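Section 2: Before You Order. Planning and Budgeting for a Two-Arm Bench Cell

27th August
By the Batthorpe equipment desk

Read this section before you sign anything. It assumes you have seen a demo and liked it.

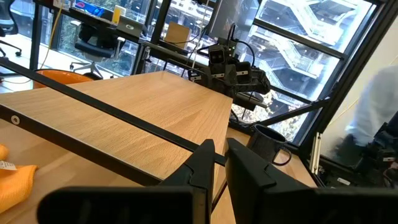 Most of the trouble we get called in for starts on the purchase order. The arms usually do what the data sheet says. The budget is another matter, and so is the bench, and so is the person who was going to look after the cell "part of the time." Work through the steps in order and write the answers down. If you can't fill in a step, stop and find out. Do not put in a guess and carry on.

2.1 Decide what the cell is for

1. Write one sentence that names the task, the objects and who will run it. "General handling" is not a task.
2. List the objects you expect the arms to pick up. Put the awkward ones at the top: soft things that change shape, things with handles, shiny things, anything that can spill.
3. Next to each object, write what a failed pick would cost you. For most household goods the answer is very little. For glass or anything with liquid in it, include the cleanup and the time the cell stands idle.
4. Ask the supplier to run the three worst objects from your own list, on their equipment, while you watch.

Note: A supplier who wants to substitute their own objects is telling you something. Ask again in writing.

2.2 Work out the real price

The quoted price covers less than you think. Start with the quote, then add each of the following as its own line.

1. Fingers. Budget for spare pairs from day one. Fingers wear, crack and get swapped for a different shape as soon as someone tries a new object. Ours are treated as consumables.
2. Frame. Some quotes include a frame and some include "mounting hardware," which can mean a bag of bolts. Get a drawing with dimensions.
3. Wrist cameras. Ask whether the mounts, the cables and the calibration target are included. On the Nurkgate quote we reviewed last, the cameras were in and the mounts were an option at 600 dollars.
4. Computer. Find out what the software needs when all the cameras are recording together, and price that machine. The minimum spec on the brochure is for opening the program.
5. Shipping, crating and return crating. You will send at least one arm back.
6. Training. A typical offer is one visit. Ask what the second one costs, and you will probably hear 1,000 dollars plus travel.
7. Yearly software fee. Read the renewal clause. Look for the word "then-current."

Our own rule is to hold back 3,000 dollars for the first year on top of all this, for parts and small purchases. We have never had any of it left over.

Caution: Do not accept a "bundle discount" that expires at the end of the month. The same discount has come back every quarter we have checked. The Simanjuntak sales office offered it to us twice in one year with a different name on it.

2.3 Measure the room

1. Mark the bench outline on the floor with tape. Add the full reach of each arm in every direction, including behind the mounts.
2. Add space for a person to stand and to step back. Chairs drift toward a cell, so allow for them too.
3. Check the daylight. Go in at the hour you expect to be working and look at where the sun falls. Large windows are pleasant for the staff and hard on cameras. Price blinds now and put them in the budget under equipment, where they will not be cut as decoration.
4. Count the power outlets and check which circuit they are on.
5. Plan the cable routes. Every cable that hangs loose will be caught by a wheel or an elbow. Leave enough slack at each wrist for the joint to turn through its whole range.
6. Check the path from the loading door to the room. Measure the narrowest doorway and the elevator.

Warning: Keep the emergency stop within reach of the operator's normal position. Some starter kits ship with a stop button on a lead only 45 inches long. Measure the lead against your taped outline before installation, and order a longer approved one if it does not reach.

2.4 Question the labor savings

If the business case depends on saving hours, do this step twice.

1. Time a person doing the task by hand, including breaks and mistakes.
2. Ask the supplier for an unedited recording of the cell doing the same task. Speeded-up video is common and is not always labeled.
3. Add the hours spent resetting objects, restarting after faults and checking results. Someone is doing that work, and that someone is paid.
4. Compare the totals.

Note: If the cell is for research or training, leave labor savings out of the request. Putting them in gets the request approved faster and makes the first review very unpleasant.

2.5 Buy, rent or wait

1. Rent if you can't finish 2.1 with confidence. A Pomby rental costs more per month than it should, but you can give it back.
2. Buy if you have the task, the room and a named operator with hours set aside.
3. Wait if a new model has been announced. Delivery dates slip. We were promised October for one cell and planned around it, and we would not do that again.

Before moving on to Section 3, have the completed sheets signed by whoever holds the budget and whoever will run the cell. If those are the same person, get someone else to read them.

Reader comments

benchrat: The line about fingers as consumables should be in bold. We bought one spare pair and spent two weeks waiting on the next.

K in facilities: Please add floor loading to 2.3. I get asked after the crate is already in the hallway.

plainview_lab: A bit hard on suppliers. Ours ran all our test objects without any fuss and told us the soft ones would be a problem.

benchrat: Which supplier? Asking for our next quote.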